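Computer mouse jumps when I work at a wooden cafe table

posted by Avinia, November 12, 2024

I like to work in the reading corner of a bookstore, at the small round tables. My mouse moves well at home, but there the pointer jumps.

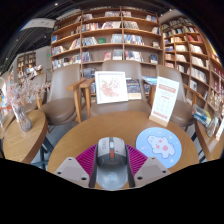

I already changed the battery and the problem stays. At home my desk is painted one plain color. Is it the wood, or do I need a new mouse?

Posimer
5 answers accepted

Wood with a grain or a shiny finish can confuse some optical sensors. Try first a plain sheet of paper under the mouse. If the pointer becomes calm, the mouse is fine and you need only a pad. 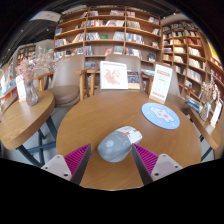 A small pad is enough if you raise the pointer speed a little in the settings. Mine is 16 cm wide and fits in my bag. You have a round light blue one on your table already, so put the mouse on it and move the picture frame back if your hand needs room. Keep the printed side clean – crumbs also make jumps.

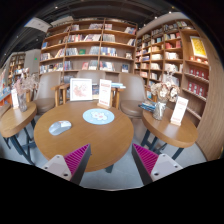 Mouse on the bare wood, blue mat beside it

Roltmont

Just buy a new mouse. I had the same thing in October and the new one works on every table.

Avinia

Thank you both. I will try the paper first, then the pad.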